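3.2 Where people sit when they fill in the diary

I should say up front that this part of the study wasn't in the plan. Babatunde Oyelaran and I set out to look at how office workers keep a sleep and tiredness diary over a month, and we thought the place where they filled it in was a bit of background colour. Then August came, the first entries rolled in, and half the comments were about chairs! So we added a line to the form asking people where they were sitting, and left it open so they could write whatever they liked.

We ended up with 2302 entries from 123 people, all of them working at the Trovbridge site or the smaller Nwosu office across the river. Everyone had the choice of doing the diary on paper or on a computer, and they could swap whenever they felt like it (plenty did, some of them halfway through a week, which made Babatunde's spreadsheet a thing of horror). I've sorted the answers into desk, shared seating, kitchen and "other", and "other" includes one very loyal fan of the back stairs.

Desk entries were the tidy ones. People filled in every box, they used the full scale for tiredness, and they hardly ever went back to change a number. They were also short. The free comment box at a desk mostly got a word or two, things like "fine" or "bit flat after lunch", and I'll admit I got pretty tired myself reading them all.

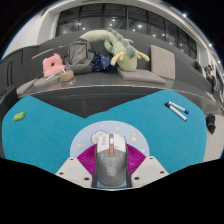

Why did we let people fill in the diary at their desks at all, when they might be distracted by work?

We wanted the diary to fit into an ordinary day, and for most people the desk is where that day happens. Sending everybody off to a quiet room would have given us neater conditions and a lot fewer entries.

Shared seating was a different story. The comments got longer and chattier, and they wandered off into kids, neighbours, the neighbour's dog, a bad pillow, a good pillow. Aled Cadwaladr coded the comments for us using the Flilari scheme, which sorts them by what the writer blames for a poor night, and he found that people away from their desks named a cause far more often. They also scored themselves as more tired. I don't think a soft seat makes anyone sleepy in the time it takes to tick a few boxes (although I'd happily run that study), but someone who has wandered off for a sit-down at 3 in the afternoon may well be tired to begin with, and our design can't pull those two apart.

We did try one small thing. For the last stretch we asked the people in the Stiker group, who had been desk-only up to then, to do their afternoon entry anywhere else they fancied. Their comments got longer too, and their scores barely moved. It's a small group and I wouldn't hang much on it, but it does hint that the place changes how much people tell you more than how tired they say they are. 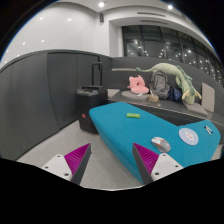
Figure 3. Shared seating.

3.3 Missing entries

Nobody fills in a diary every day for a month, and our lot were no exception. Most gaps were single days, and most of those fell right after a late night, which is a real nuisance in a study of tiredness. We left the gaps as gaps. Babatunde tried filling them with each person's own average and it flattened exactly the dips we cared about, so we dropped that idea and moved on to the paper forms, where the handwriting was the bigger problem.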